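Debouncing a push button into a flip-flop

tillgate
My counter advances two or three steps each time I press the button. It's a D-type wired as a toggle, with a pull-up on the clock line and the button to ground. Do I need a debounce chip?

rzarins
No. Put a capacitor across the button and feed the clock through a Schmitt inverter. A 10k pull-up and 1 microfarad is plenty.

nimham50
Disagree with the capacitor straight across the contacts. It dumps its charge through them on every press. Put 50 ohms or more in series with it.

rzarins
At 5 volts? I've had buttons wired like that on a test jig for years. Still fine.

nimham50
Mine started sticking after up to 2,000 presses. Cheap buttons, but a resistor costs next to nothing.

tillgate
Can I skip the Schmitt part and go from the capacitor to the clock pin?

R_Simkus
Don't. The edge is too slow and the flip-flop may clock more than once, so you'd be back where you started. I'd use a changeover switch and 2 NAND gates as a latch. No capacitor at all.

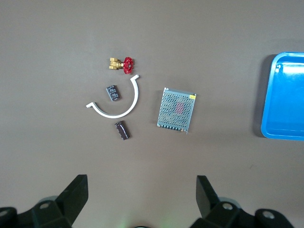
You need a pull-up on both inputs. The first contact sets the latch and any bounce after that does nothing. It does need a three-terminal switch.

rzarins
Works, but he's already got a two-terminal button fitted.

tillgate
I have, and the panel is drilled for it. Will try the Schmitt with the series resistor tonight.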